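Altuvholm: what I built, what broke and what I'd do again
Final project report, Game Worlds and Storytelling module

My project was a playable chapter for a fantasy role-playing game, set in a drowned city called Altuvholm. The brief asked for a short quest line with its own villain, at least one dungeon and a written account of how we got there. This is the written account, and I'm sorry in advance for how much of it is about doors.

The story goes like this. Altuvholm sank 700 years ago when its bell-makers, a guild called the Weretti, rang a bell they'd been told to leave alone. The player turns up long afterwards, when the water has started to drop and the upper streets are poking out again. Lights have been seen in the guildhall at four in the morning. You're hired by a salvage crew to go in, find the bell and stop whoever is polishing it. I started writing in February and had far too much lore by the end of the first week (there's a whole family tree that no player will ever see, and I still think it's some of my best work).

I built everything in Trilix, mostly on the grounds that we'd used it in first year and I could remember where the menus were. It's very good at small rooms and very bad at water. My first go at the flooded market had a tide that rose and fell, and the moment a player stood on a barrel the whole thing jammed. I spent ages on that! In the end I fixed the tide at knee height and wrote a line for the ferryman about the sea having made up its mind.

The guildhall dungeon has 4 floors, and I'm proudest of the second one, where you have to ring handbells in the right order to open the sluice gates. The tune is hidden in a lullaby a fisherwoman sings back at the harbour. In testing, most people walked straight past her, so I moved her next to the shop, then made her sing louder, then finally had her stand in front of the shop door until you'd heard her out. It's a bit rude but it works.

Surfaces took up a chunk of my time too. I wanted the Weretti to feel rich, so I spent a long time getting the stone right before I did my own floors.

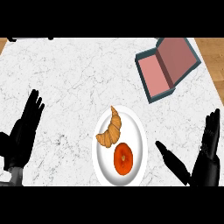 Fig. 1. Rendered white marble with fine grey and dark veining.

My own first marble looked like spilt milk. I'd made all the veins the same thickness and spread them evenly, and once I let them bunch up in some places and thin out in others it was much better. I then covered most of it in seaweed anyway.

The villain gave me the most trouble. Zúñiga, the last bell-maker, began as a straightforward necromancer with a skull on a stick. Everybody who read the draft liked the fisherwoman more. So I rewrote Zúñiga as someone who truly believes that one more ring of the bell will lift the city back up, and gave the player the chance to let it happen. The boss fight has 80 lines of dialogue, most of them shouted over the bell, and you can skip the fight completely if you picked up the cracked clapper on floor three.

Balance was a mess for a long time. The drowned guards had 200 health each, which felt fine when I met one and horrible when I met five on a staircase. I halved it, then gave them a slow swing you can hear coming. Archers still have it too easy. If you stand on the balcony you can clear the entire hall without being touched, and I ran out of time to fix that.

If I carried on, I'd do the harbour properly, with boats that move, and I'd write the other ending, the one where you ring the bell yourself. The sound for it is already in the project folder.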